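List home | Threads | Authors | Search | Help

[Kevden-bakers] Re: Buns collapsing after steaming
From: Anderson Tavares
February 18, 2019

Hello Gervásio, and hello everybody,

Gervásio Figueiredo wrote:
> My buns look lovely until I lift the lid, and then they wrinkle
> up like old gloves. I let the dough rise for 3 hours in the kitchen.
> Is it the flour? I'm using the Varik all-purpose.

I had exactly this trouble last October and nearly gave up on the whole business, so you have my sympathy! I doubt it's the flour. Three hours sounds very long to me, especially if your kitchen runs as warm as mine does (my wife says we could grow bananas in there). Try shaping the buns sooner and giving them a short second rise, just until they feel light when you pick one up. I weigh mine at 53 grams each so they all cook at the same pace.

The other thing is the lid. Turn the heat off and let everything sit for a few minutes, then tip the lid open just a crack before you take it all the way off. My aunt in Barbosa wrapped hers in a dish towel to catch the drips, and I never once saw a wrinkled bun at her table.

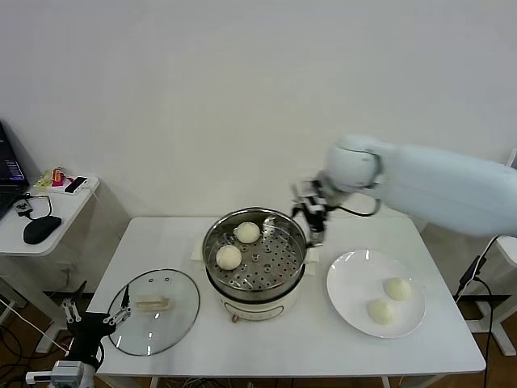
Leave more room between them than you think you need, too. I used to crowd mine terribly, and they'd come out stuck together and gummy along the sides. Do write back and tell us how the next batch goes, and if anyone still has the red bean filling recipe from the old list, I'd love a copy.

Warmly,
Anderson

3 replies | 0 shares

Recent threads
Sourdough in a cold house
Tomeck mixer, worth repairing?
Rye bread without caraway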